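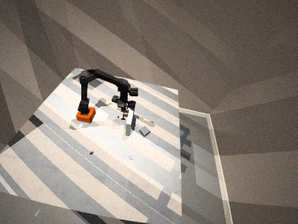
Reading time: 7 minutes

PRESS RELEASE
2001-07-23
For immediate release

PRULLER FINISH SECOND ALBUM "HAWTHORNE", OUT THIS AUTUMN ON PLEMIX

Plemix is glad to announce that Pruller have completed the work on their second album. The record is called Hawthorne, it has eleven songs, and it will be in the shops this autumn on compact disc and on double vinyl. A single, "Slow Ferry", comes before it and will be sent to radio stations at the end of the summer.

Pruller are four musicians who play guitar, bass, drums and an old electric organ. All four of them sing. Their first album, Cold Kitchen, was released by Plemix in 2000 and was made in nine days in a rented practice room with a borrowed tape machine. Those who have the record know its sound: the organ is very near, the drums are far away, and on the third song it is possible to hear rain. The band say they are still fond of it, but they did not want to make the same record for a second time.

For Hawthorne they took more time and they travelled. The basic tracks were recorded in April in a house outside Millau, in the south of France, where the band lived and worked for three weeks. The house had a long room with a stone floor on the lower level, and the drums were put there. The guitars were played upstairs in a bedroom, with the cables going down through the staircase. The organ was too heavy for the stairs, so it stayed in the hall, and whoever wanted to go to the kitchen had to climb over its bench.

"We wrote half of the songs before we left and the other half in the house," the band say. "In the end we kept more of the second half. When you eat and sleep in the same place where you play, you begin to leave things out, and the songs get shorter. The first album has many parts where we were afraid of the silence. On this one we let the silence stand."

The singing and the strings were added later at home. A string quartet plays on four songs, "Hawthorne", "The Good Coat", "Lamp Oil" and the last one, "Your Sister's Bicycle". The arrangements were written by the band's bass player, who had never written for strings before and learned it from library books during the winter. The quartet recorded all four songs in one afternoon. One take of "Lamp Oil" was kept although a chair can be heard at the end of it.

The album was mixed by the band together with the Plemix house engineer. Everything was recorded on sixteen-track tape and mixed to half-inch tape. There are no samples on the record and only one song, "Even Numbers", uses a drum machine. It is the same small drum machine which the band used at their first concerts, before they had a drummer.

ABOUT THE SINGLE

"Slow Ferry" is the second song on the album and the first one that was finished in Millau. It begins with the organ alone and goes on like this for almost a minute before the band comes in. For radio there is a shorter version where this beginning is cut, but Plemix asks the stations to play the full version where it is possible.

The single has three more songs which are not on the album. "Wet Matches" and "Tin Roof" are from the Millau recordings. The third is a new version of "Cold Kitchen", the title song of the first album, played only with organ and two voices. Concert visitors will know this version as the one which has closed the evening for the last year. The single will be sold on compact disc and on seven-inch vinyl. The vinyl has only "Slow Ferry" and "Tin Roof".

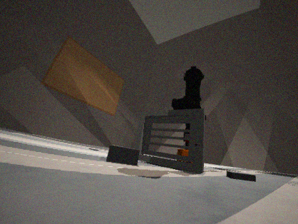
Dark grey rack with five slats.

TRACK LIST

1. Morning, Ground Floor
2. Slow Ferry
3. Hawthorne
4. Even Numbers
5. The Good Coat
6. A Letter to the Landlord
7. Lamp Oil
8. Four Doors Down
9. Salt for the Road
10. What the Dog Heard
11. Your Sister's Bicycle

On the vinyl edition the songs are in the same order, with three songs on each of the first three sides and two on the last. Side four is cut louder than the others at the wish of the band. The vinyl comes in a gatefold sleeve with the words of all the songs printed inside. The compact disc has a booklet of twelve pages with the same words and with notes on which instruments were used.

SPECIAL EDITION

There will be a special edition of 218 copies, numbered by hand. It contains the vinyl album, a bonus ten-inch record with five pieces from the house near Millau, and a folded sheet with the string parts of "Hawthorne" in the bass player's own handwriting. The five pieces are without singing and were recorded late in the evening with 2 microphones in the long room. They were first meant only as a test of the room. The band listened to them again in June and found them good enough to be heard by others.

The special edition can only be ordered by post from Plemix or bought at the concerts. It will not be pressed again. Each customer can order one copy. Orders which arrive before the start of September will be sent out in the same week as the normal edition goes to the shops. Customers who bought the first album by post will receive an order form automatically and do not need to ask for it.

CONCERTS

Pruller will play the new songs for the first time at two small release concerts in the week when the album comes out. The hall has room for 143 people, and the same number of tickets will be sold for each evening. There will be no guest list except for journalists who will write about the concert, and these are asked to contact the press office early. The string quartet from the album will play with the band on both evenings.

On the first evening the band will play Hawthorne from the beginning to the end, and after a pause some older songs. On the second evening the order will be free and there will be requests. The band have promised to learn "Night Bus" again, which is on the first album and which they have not played for a long time, since the guitar tuning it needs is hard to change on stage.

After these concerts the group will go on tour for five weeks. The dates are being confirmed now and will be given in a separate release. The tour will be without the quartet, but the bass player is preparing new arrangements where the organ takes over the string parts. A support act has been chosen and will be announced together with the dates. Doors will open early on all evenings and the concerts will begin on time, so that visitors who come by train can go home the same night.

ABOUT THE TITLE

Many people have already asked the label if Hawthorne is a person. The band answer that it was the name painted on the gate of a house where two of them lived as students. They rented the top floor there for four years and the first songs of the group were written in its kitchen. The house has been sold and the gate has a new name. The song "A Letter to the Landlord" is about the same house, and the one line in it which sounds like an insult is meant in a friendly way.

"We did not plan a record about houses," the band say. "We saw it when we wrote down the titles in a row. There is a floor, there are doors, there is a landlord. So then we needed a name of a house for the whole thing, and we had one already."

ABOUT PRULLER

Pruller began as a duo of guitar and organ. The bass player came to the group after repairing the organ, and the drummer joined shortly before the recording of the first album. They have played in clubs, in two churches, in a swimming bath without water and on a river boat. Between the two albums they gave one song to a Plemix compilation, "Umbrella Stand", which is now sold out and will be included on a later release.

ABOUT PLEMIX

Plemix is an independent record label with a small mail-order shop. It releases between four and six records in a year and works with most of its groups for a long time. The label is open for demo recordings on cassette or compact disc. Every recording is listened to, but please allow some weeks for the answer, and please write the address on the recording itself as well as on the envelope. Cassettes can be sent back if return postage is included.

NOTES FOR EDITORS

Advance copies of Hawthorne on compact disc will be ready in the middle of August. Monthly magazines with an early deadline can ask for a cassette with six songs before this date. The cassette has the final mixes but not the final order. Please do not copy it.

The band are available for interviews by telephone in the last two weeks of August and in person on the days of the release concerts. They prefer to be interviewed in pairs. Questions can be sent in English, French or German, and written answers are also possible if they are needed for smaller publications or fanzines. Please write the band's name without "The".

Printed photographs of the band and the sleeve of the album can be ordered from the Plemix press office by post or fax. Please tell us the size you need and the date of your deadline, and send us one copy of the issue when it is printed.

Contact: Plemix, press office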